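Keskin Data Notes
@keskin_datanotes
March 8, 2020

1/
We finished a round of example gathering for the drawer project. A few people asked what the work looks like day to day, so I'm writing it down in a thread. It's mostly setup, resetting, and bookkeeping.

2/
The total for this round is 1613 examples that passed review. One example is one attempt at one short job: open a drawer, close a drawer, move an item from the top of the cabinet into a drawer, or take it back out.

3/
The project is called Lultesska. It takes camera input plus a short written instruction and puts out arm motion. The examples are all it learns from. There are no hand-written rules for what a drawer is or how far it slides.

4/
Every example starts with an instruction drawn from a list. The list has 76 lines right now. Some are close to each other on purpose, like "put it in the bottom drawer" and "place it in the lowest drawer."

5/
We tried letting operators make up their own wording in an earlier round. It gave us variety but also a lot of typos, and a few instructions that didn't match what the arm then did. Now we rewrite the wording afterward, in a separate pass.

6/
Steps for one example:
Read the instruction.
Set the drawers and items to match the start card.
Start recording.
Drive the arm through the job.
Stop recording.
Mark it done, failed, or thrown out.

7/
Failed and thrown out are different labels and new operators mix them up. Failed means the arm tried the job and didn't get it done. Thrown out means the recording is no good to us: a camera dropped, the log had a gap, someone bumped the cabinet.

8/
We keep the failed ones. They don't go into the main training set, but they get used for the part of the system that judges whether a job is finished. That part needs to see drawers left halfway and items dropped short.

9/
The start card matters more than I expected. In the first weeks operators would reset to whatever was easiest, which was all drawers shut and items in a row. The system then learned that drawers are always shut at the start. Put it in front of an open one and it reached for a handle in the wrong spot.

10/
So now the cards call for uneven starts. One drawer out all the way, another barely out. A can standing, a can lying down. It takes longer to reset and the operators don't love it.

11/
Cans are more trouble than they look. A can on its side will roll if you brush it. A full one and an empty one look the same to the camera and handle differently. We write on the session sheet which kind is in use.

12/
Bowls are their own problem. They need to be picked up by the rim and a lot of early attempts came in too low. We cut bowl jobs from the beginner list and gave them to people with more hours on the controls.

13/
Someone asked about soft items. Sponges and the like are easy to grab and easy to squash. The grip closing too far doesn't count as a failure under our rules, though I think it should, and I've asked for that to change in the next version of the sheet.

14/
Working at the cabinet:
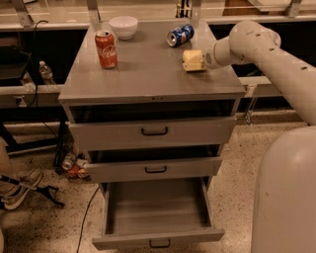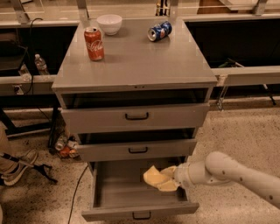 15/
On speed. We used to ask operators to go as fast as they could. The motion came out jerky and the system copied the jerks. Now the guidance is a steady pace with no stopping in the middle to think. If you have to stop and think, throw it out and start over.

16/
Review is done by 2 people per recording, separately. If they disagree on the label it goes into a pile and gets looked at again at the end of the shift. Most disagreements are over drawers that end up nearly closed. The rule is that any visible gap means not closed.

17/
Storage is handled through Brorosent. Each recording has camera video, joint positions, gripper state, the instruction text, and the session sheet. The clocks on these have to line up. When they drift the video shows the grip closing before the log says it did, and that whole batch has to be redone.

18/
We lost a morning to that this round. The fix was to check the clocks before every session instead of once a day. It's now the first line on the sheet.

19/
Reply to a question from earlier: no, we don't use simulated examples for the drawer jobs. Avosport shared a simulated set with us and it was fine for reaching, but the drawers in it slid too smoothly. Real ones stick a little, and they stick differently depending on where you pull.

20/
Another question: how many examples do you need before it works? I don't have a number. Closing a drawer came along early. Putting something into a drawer that is already open took a lot more, and opening the top one is still shaky.

21/
Next up is a second cabinet with different handles, planned for May. We'll hold some of those recordings back from training so we can test on handles it hasn't seen.

22/
I'll post the label rules as text once the new sheet is settled. If you run a similar setup and handle the "nearly closed" cases some other way, send me a message, I'd like to compare.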